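零食收纳小窍门：让带扣的透明盒子多陪你几年

先说句实在话，我家的零食从前是没有“家”的。
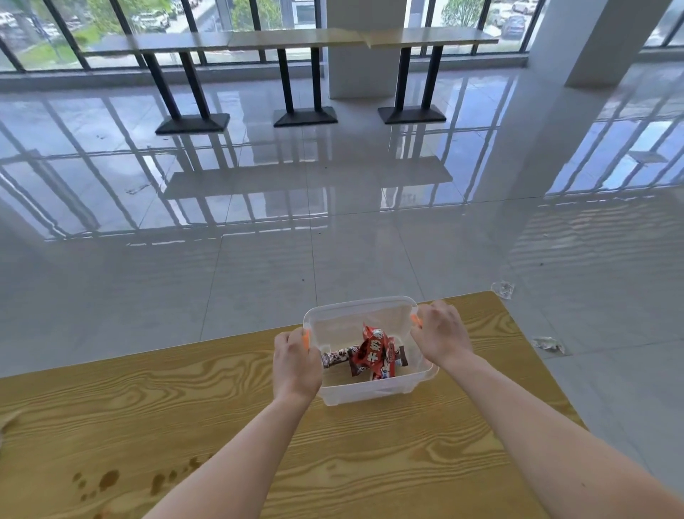 茶几抽屉里塞几块，书包侧兜里藏几块，冰箱顶上还有半袋不知道哪年开的饼干。我妈每次来都要叹气，说你这个人上班那么有条理，怎么一到吃的上面就乱成一锅粥。去年搬到Lyons路这边的房子以后，我下决心好好弄一弄，前前后后折腾了不少时间，走过的弯路比走对的路多得多，今天就慢慢写下来，您泡杯茶，当闲聊看就好。

先讲盒子怎么挑。

我现在最喜欢的还是透明的、两边带卡扣的那种长方盒。透明的好处用过的人都懂，里面还剩什么，瞄一眼就知道，不用一个个掀盖子。我以前迷过一阵子藤编筐，好看是真好看，可孩子每回找东西都要整筐倒在桌上，饼干渣掉进藤条缝里，拿牙签都挑不干净，后来那几个筐就改去装毛线了。

卡扣最好选颜色跟盒身不一样的，橙色、绿色都行，看着醒目，老人家眼神不太好也能一下子摸对地方。买的时候别怕麻烦，在店里多扣几下试试，太紧的小孩打不开，太松的提起来盖子会掉。我就吃过这个亏，提着一盒蛋卷上楼，走到一半盖子开了，蛋卷碎了一楼梯，邻居家的狗高兴坏了。

盒子不要买太深。深盒子看着能装，其实底下那层永远没人吃，等翻出来早就过期了。零食叠到两层就够，再多就另开一盒。

再说清洗。

新盒子买回来，先用温水加一点洗洁精洗一遍，盖子和卡扣拆得下来的就拆下来单独洗。卡扣和盒沿连接的那条小缝最容易藏油，拿一把旧的软毛牙刷，顺着缝来回刷几下就行。千万别用钢丝球！我家第一个盒子就是这么毁的，刷完整个盒壁雾蒙蒙一片，透明盒变成了磨砂盒，心疼了我好几天。

洗完倒扣在干布上晾，急用的话拿厨房纸擦，擦完再敞着放一会儿。盖子盖早了，里面闷着一点潮气，糖纸会黏在一起，饼干也容易变软。

要是盒子有味道（装过辣条的都知道那个味道有多顽固），可以放一小勺小苏打，倒温水泡一夜，第二天早上冲干净。我还试过柠檬皮、茶叶渣，茶叶渣效果也不错，就是收拾起来麻烦些，滤网堵了一回，以后就不大用了。

然后是装盒。

独立小包装的东西，牛奶糖啊、威化啊、小蛋糕啊，从大袋子里拿出来再放进盒子，地方能省下一大截。不过大袋子先别急着扔，小包装上有时候不印日期，我会把大袋上印日期的那一角剪下来，拿一小截胶带贴在盒子底面，从下面翻过来一看就清楚了。

长条的靠边放，圆鼓鼓的放中间，小块的竖起来插在空当里，这样不用压也能合上盖。包装两头有扭结的，别硬往下按，扭结顶着盖子，卡扣就扣不牢，横过来放就好了。

巧克力一类怕热的，七月天我会整盒挪到背阴的柜子里，离灶台和窗户都远一点。薯片那种充气袋不适合进盒，占地方，一捏就碎，还是用夹子夹好单独立在柜子里吧。

有个朋友叫Trinity Ostrowski，她家两个孩子，以前天天为零食吵架。她的办法是每人一只小盒，每周补一回，吃完了就等下一周。我照着学了，头几天我家那位小朋友第一个下午就吃得精光，眼巴巴地看着我，我差点心软。后来他慢慢学会留着点了，还会跟我商量，说这个红色的能不能留到周末看电影的时候吃。您说可爱不可爱！

顺便说说桌子。

装盒、分零食这些事，我习惯在木头餐桌上做，地方大，东西摊得开。可木桌子怕两样东西，一样是水，一样是酱油、咖啡这种带颜色的汤汁。滴上去了赶紧用微湿的软布顺着木纹擦，再用干布走一遍。要是已经干成了深色的小点子，先别拿指甲抠，用拧得很干的温热布在上面敷一小会儿，等它软了再轻轻擦。还擦不掉的，布上沾一点点稀释过的中性洗洁精，先在桌子背面或者桌腿内侧试一试，没有掉色再往桌面上用。

盒子在桌上挪的时候尽量两手端起来，别拖。盒底要是沾了沙粒，拖一下就是一道印子，我那张桌子靠墙的一边就有这么一道，平时拿一盆绿萝挡着。讲究一点的，可以在盒底四角贴上小毛毡垫，便宜，自己剪也行。

开扣也有个小讲究：一只手扶住一边，另一只手开对面的，开完再换过来。两边同时使劲往上掰，盖子容易弹起来，卡扣根上那一小片塑料也老得快。我第二套盒子就是按这个办法用的，到现在卡扣一个也没断。万一断了也不用整个扔，没盖的盒子放进抽屉里装茶包、调料包，或者摆在玄关放钥匙，都挺好使。

最后啰嗦一句碎屑的事。每次补零食之前，先把盒子倒空，底朝天在水池上方拍两下，再用干布抹一圈，蚂蚁就少了来串门的理由。我住一楼，夏天对付蚂蚁很有些心得，还有门缝、米缸、猫粮碗那几处要怎么弄，等我把手头这批毛毡垫剪完，下一篇再写给大家。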